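The Night Cell

Kanini Laizer had the processor between the two fingers of the gripper when the telephone on the wall began to ring. She let it ring.

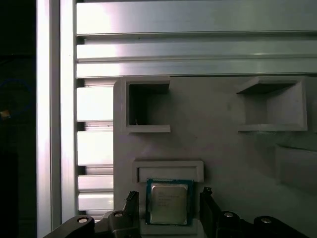
Caroline was on the line when she finally picked it up, asking if the cell was ready for the morning, and saying that Pelar would not pay for another day of waiting, and that in her opinion the fault had always been in the fingers and never in the program.

"It is not the program," Kanini agreed. "I am looking at the fingers now."

"So change them."

"I want to see it miss first."

She put the receiver down and went back to her stool. The cell had a name, Vilau, given by the people who built it, but on the night shift they called it the old man. It had to take a processor and put it in the slot of the gray panel, and then do it again until the shift was over. For two weeks it had done this well until 12 at night, and after midnight it began to touch the lip of the slot and stop.

She moved the arm by the pendant, in the smallest steps. Forward, forward, a little down. At step 21 the green edge of the board met the plastic, and she felt it in her own teeth.

Mwangi Shemweta came in with his coat still on and stood behind her.

"My sister called you," he said.

"She called."

"She calls me also." He bent down to look. "Is it low?"

"Low on the right side. Before midnight it was not low."

He was silent for a time. Then he walked to the back of the cell, where the heating pipe came through the wall, and laid his hand on the frame. "What time do they turn off the heating?"

Kanini looked at the clock -- it was ten minutes past one -- and then at the bolts which held the panel. She took the hex key from her pocket and tried the first one. It turned without any effort, a quarter of a turn, almost like it was waiting for her. The second one was the same.

"Write it in the book," she said.

"What should I write?"

"Write that we did not change the fingers."

She tightened the bolts, taught the position again, and sent the arm forward at 2 percent of its speed. Mwangi held the pen above the page and did not write yet.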